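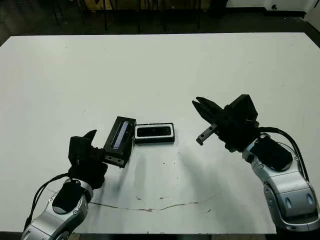

Two-arm pick and hand over: how many demos before you stop?

femi_oyelaran
28 June 2019
Right, I'm after opinions. We're teaching the arms to pick up one black box off the white table with the left gripper while the right one waits its turn, jaws open. I've got 212 demos so far, all me on the controls, and my shoulders are killing me. The policy does nicely when the boxes are well apart and goes to pieces when they're nearly touching. Do I just keep going?

bbalogh
Keep going! We didn't see anything decent at Illstead until we hit 2,047. I know that's a horrible number to read, sorry.

Onyekachi E
Disagree with Béla. If close together is what fails, more of the same won't help you. Do 50 with the boxes nearly touching, different angles each time, retrain, then look again. Also, are you always grabbing by the end? Ours learned that one grip and wouldn't try anything else.

femi_oyelaran
Mostly by the end, yes. Mid-body felt slippery so I got lazy about it.

bbalogh
50 is nothing though. You'll fit to those 50 and break the easy cases.

Onyekachi E
Not if you mix them in with the old ones. We did it on the Urkance job in January and the easy cases were fine.

gerv_q
Slightly off topic, but get a second person driving. Kayode and I move completely differently (he's slow, I swoop about) and our set got much better once both of us were in it. Do you keep your fumbles, by the way? I leave mine in if I recovered.

femi_oyelaran
I've been binning them all, oh dear. OK, going to do Onyekachi's 50 tomorrow and talk Kayode into a shift. Will post the numbers, good or bad.

bbalogh
Fine, but I still say you'll be back for the other thousand or so :)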